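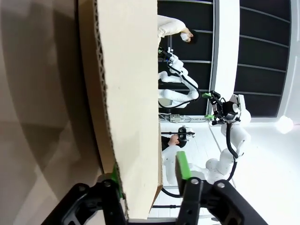

Progress report, cardboard handling data, April
To: Lorna Cairns
From: Ewan Pollock

The count first, as that is what you asked for. We have 1,104 recorded examples of the arms picking up and moving flat cardboard. I would not read too much into that number. When Rhona Gillies and I went back through a sample of 200, a good share were near copies of each other: same sheet, same starting spot, same grip on the same edge. A model trained on those will learn that spot on that table very well.

Operators are still driving the arms by headset and handheld controller. Davina Leckie has trained two more people and the pace is up. Whether quality is up is harder to say. New operators tend to squeeze too hard and too close to the corner, and the board creases. We have been keeping the creased ones and tagging them, but the tags depend on who was on shift, and Davina and Rhona do not agree on what counts as a crease. I have asked them to write it down. They have not done so yet.

The wrist views are the most useful thing we collect. They show the pads meeting the edge of the sheet, and the overhead view mostly can't. The trouble is that a big sheet also blocks a lot of that view once it is lifted, so for part of each run the learner is working from very little. Fergal Kinsella thinks the second arm's camera will make up for it. I would like to see a test before we put that in the plan.

The first trained version, which Fergal is calling Brilo, was tried on 11 sheets it had not seen before. It got a clean lift on 6. Fergal calls this promising. I call it a coin toss -- and all of the sheets were from the same supplier, Navley, so "not seen before" is generous.

Next month I want to slow down. Fewer runs, more kinds of board, starting positions drawn at random, and one person doing all the tagging. The total will look worse against the target in the original proposal. I would ask that the target be changed to count distinct setups. If it has to stay as it is, we can hit it, but I doubt the extra runs would be worth the operator hours.

Spending is on plan. The replacement finger pads have been ordered and have not arrived.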